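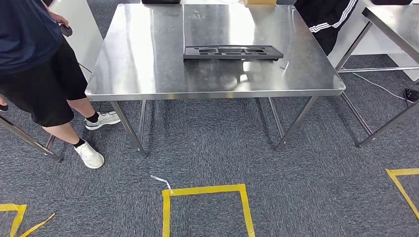 What do you wipe a stainless steel worktable down with so it doesn't streak?

Warm water with a drop of dish soap, then a dry microfiber cloth, going the same direction as the brushing in the metal. Save the fancy spray for once a month.

OK, that was the easy one, and I figured I'd put it up top for those of you who only read the first few lines (you know who you are!). The rest of this is for Knut, who asked a longer question, and for anybody else who's thinking about steel for the workroom.

Knut Reuter wrote:
> Hi all, I'm about to give up on my old bench. The top is so chewed up
> that screws roll into the grooves and vanish. Vega mentioned a while
> back that she'd switched to a steel table, the restaurant kitchen
> type. Is it too slippery for working on plastic parts? Too loud? And
> does it wobble on carpet? My room is carpeted and that isn't going to
> change. I have 2 weeks before the old bench gets hauled off.
> Knut

Knut, I've had mine since December and I'm still very fond of it. I got it from the Solluda outlet over in Stenville when they were clearing out kitchen stock, and I paid 300 for it, which I thought was a lot until I priced a new butcher block top. Delivery was extra and the guy left it at the curb, so have a friend handy.

Slippery: a little, yes. Plastic housings and long trim panels skate around if you lean on them with a screwdriver. If the part has its own rubber feet you're fine, and if it doesn't, I put down a piece of that ribbed drawer liner. Friederike Meinecke uses a damp dish towel folded in half, and I tried it, and it grips better than the liner does, but then you have a damp towel next to your work and I'm too clumsy for that.

Loud: oh my goodness, yes. Drop one washer and the whole house knows. I stuck felt pads on the underside of the top, toward the middle, and that took the ringing out of it. It still clanks.

Wobble on carpet: mine did for the first week or so and then it settled. Go around and snug up all the leg bolts again after a few days. I'd also look hard at the front edge before you buy. You want it turned down and the corners rounded, since you'll catch your hip on it sooner or later. The first one they showed me had square corners and I said no thank you.

One thing I didn't expect was the glare. Under a bright light the top throws it right back at you, and a small dark screw can disappear in there just as well as it did in your grooves, Knut! I moved my lamp off to the side and I work with black parts on a sheet of plain white paper. Small stuff goes in a cardboard box at the back of the table the minute it comes off. I used to use saucers. Don't use saucers.

Nazar Pavliuk asked me off-list about height. Mine is a standing height, and I sit on a tall stool for the fiddly bits. Wear decent shoes if you plan to stand. Carpet feels soft for the first hour and then it doesn't.

Has anyone tried the magnetic tool strips on stainless? Mine won't hold a magnet at all, and I gather some grades will and some won't. I'd love to hear before I buy another one to find out.

Vega

3 replies | 43 views | Share this message

Recent on this list
Re: Drawer liner, ribbed or smooth?
Getting old tape residue off black plastic
Bauerfeind stool, seat wanted
Re: Vileo lamp arm keeps drooping
Free to pick up: shelf brackets (Friederike Heitmann)

Contact the list owner | Back to top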